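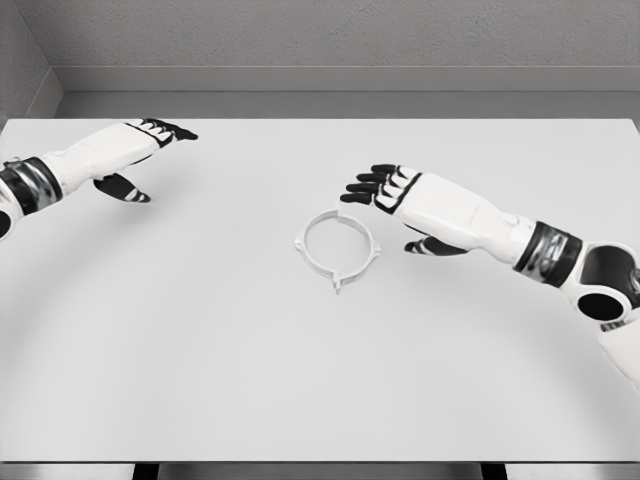 Casual Pastry Hand / Counter, Medton

Vanhove Bakehouse, Medton
Part time, casual to start, early mornings
Start: March if we can manage it

Hi all. Short version, we need someone. Two of our regulars are off to uni and the Easter orders are already coming in. If you can get out of bed and be pleasant before sunrise please keep reading.

The job

Mostly pastry bench to begin with. Laminating, shaping, egg wash, trays in, trays out. Then counter from opening until the mid morning rush dies off. Coffee is a bonus but we can teach you, our machine is old and a bit moody so everyone has to learn it from scratch anyway.

You'll also be:
packing wholesale orders for the Justau cafe and the school canteen
labelling (allergens, please be fussy)
mopping. everyone mops, owner included
answering the phone and writing the order down properly, with a surname and a number we can read

Hot cross buns are the big one. We did 500 in one morning last Easter and ran out before lunch, so there will be more this year. It's a long shift, loud, pretty good fun once the second oven is on.

Hours

Shifts start at 4.30 am and run to 11, sometimes a bit past. Weekends are a must, at least one of the two. Expect 14 hours a week to start, more over Easter and the school holidays. Roster goes up a fortnight ahead and we try very hard not to change it. Swaps are fine, sort it out between yourselves and then tell Karlijn.

Pay

Award rate plus early morning and weekend penalties, paid weekly. Super on top. No unpaid trial shifts, if you come in for a trial you get paid for it. Bread to take home, staff price on everything else. Aprons supplied, shoes are on you (closed in, non slip, we do check).

Who we're after

Someone reliable. Bakery or kitchen experience is great but not essential, we've had good people come from childcare, shearing sheds, the servo. What does matter:

you can lift a 12.5 kilo flour bag without doing your back in
you have your own way of getting here, there's no bus at that hour
OK with heat, and with flour in your ears
basic maths for the till
18 or over because of the start time, sorry

Food handling certificate handy. If you haven't got one we'll pay for the short course once you're past your first month.

Learning the trade

If you're thinking about an apprenticeship, say so in your email. We have room for one from the middle of the year and would much rather take somebody who already knows the place. It's proper training, sourdough included, not just jam in doughnuts. Mature age very welcome.

About us

Small shop, team of 8, wholesale out the back and retail out the front. Everything's made on site except the pies, which come from Urnari (yes they're good, no we wont be making our own). Karlijn Desmet runs the floor and does the hiring. She's fair and she likes the radio up.

How to apply

Email Karlijn through the contact page with PASTRY in the subject line. A resume is good, one page is plenty. Tell us which mornings you can do, when you could start and one thing you like to bake or eat. No cover letter needed.

Or drop it in at the shop, 223 Station Road, any time after 11. Please not before, there's a queue and it will end up under a tray of scrolls.

We'll be ringing people as applications come in, so don't sit on it. Paid trials will be two short mornings, one on the bench and one on the counter. Everyone who applys will hear back either way.

If you've applied before and missed out, have another go. Different roster this time and more shifts to fill.

Counter only applicants, we'll have something closer to winter. Send your details now and we'll keep them on the list.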